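Bitance: a two-finger gripper and tabletop clutter recordings

README for the hardware files and the first batch of recordings

Bitance started as a pair of printed fingers on a hobby servo and has grown into a gripper I really enjoy using. This folder holds the finger models, the control script, the wiring notes and the recordings I've made with it so far. Everything was built at the Tarnangate shared workshop and finished off at home, and I'd love for other people to print a set and try it!

What's in the folder

fingers/ — left and right finger, plus the mounting plate. The two fingers are mirror images, so please don't print the same one twice (I did).
control/ — the Python script that opens and closes the jaws and writes the log.
wiring/ — a hand-drawn diagram and a parts list.
recordings/ — 14 recordings, one folder each, with video and a jaw position log.
nellema/ — settings for Nellema, the small viewer I wrote to play a video next to its log.

The fingers

This is version 3. The inside edge is stepped, so there's a flat area near the tip for boxes and a notch further back for tubes and bottle caps. The notch is my favorite part of the whole build. Version 2 had a smooth inner edge and round things rolled right out of it. The stepped profile was Imtiaz Jayasinghe's idea, and he drew the first sketch of it on the back of a sanding disc packet.

Print them standing up, with the steps facing away from the seam. Black filament is what I use — it keeps reflections down in the video, though glossy objects still throw highlights of their own.

The recordings

All of them use ordinary household stuff on a wooden table, packed close together on purpose. A single cup on a bare surface is a nice first test, but I wanted the fingers to deal with neighbors: a box with a bag right behind it, a tube leaning in a basket, a tin sitting on top of another box.
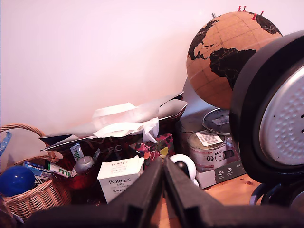 Fingers over the cluttered table, with the Porlex box just left of where they meet and the cork globe at upper right.

Each folder has three files: video.mp4, jaw.csv and notes.txt. The CSV has one row per video frame, with the frame number, the commanded opening and the measured opening. The two opening values won't match while the jaws are moving, and the gap between them is fun to plot. Notes are typed by hand right after recording, so spelling varies and some of them are only a line long.

Running it

Plug in the controller first, then start control/run.py. It homes the jaws on startup, so keep your hands clear. Press R to start and stop a recording. If the port isn't found, set it yourself at the top of config.txt.

Known problems

The lower part of the view is always partly blocked by the fingers. Objects right behind a finger are often only half visible.
The Mkhize board drops a log row now and then. Nellema fills the gap with the last value and marks it in gray.
Soft things like tissue paper and gift bags don't have useful labels yet.
No depth data. I'm hoping to add it after February.

Using the files

Print, change and share anything in here. If you make a better finger, send me the model — I'll happily print it and try it on the same table.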